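Flakar ruling: the laptop search stands

I finally got through the Flakar opinion, which came out on 10/1/25, and I have to say it's a good read if you like computer search cases as much as I do (somebody must!). Ekow Nartey, a former payroll contractor at Breline, was charged with getting into the company's servers after his contract ended in August and copying 1683 employee records.

His lawyers wanted the laptop evidence thrown out. They said the warrant covered Breline files only, and the examiner opened pretty much everything on the drive.
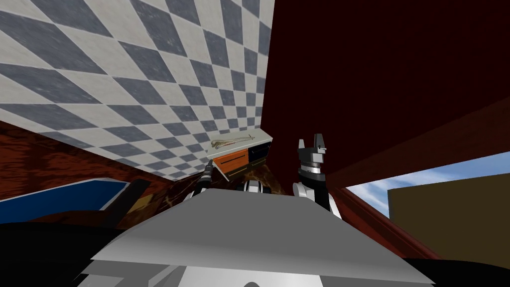
The judge didn't buy it. She wrote that the examiner had to open folders to find out what was in them, and that 1582 of the records were sitting in a folder labeled "taxes" – so a search by name alone would have missed nearly all of them. She did toss 9 emails between Nartey and his old lawyer, and I think she got that part right.

I'm less sure about her reading of Kyei, the older case both sides leaned on. It dealt with a paper search at a Trosley warehouse, 50 boxes in all, and a hard drive is a different animal. The defense has already said it will appeal, so I'll post the brief when it's filed.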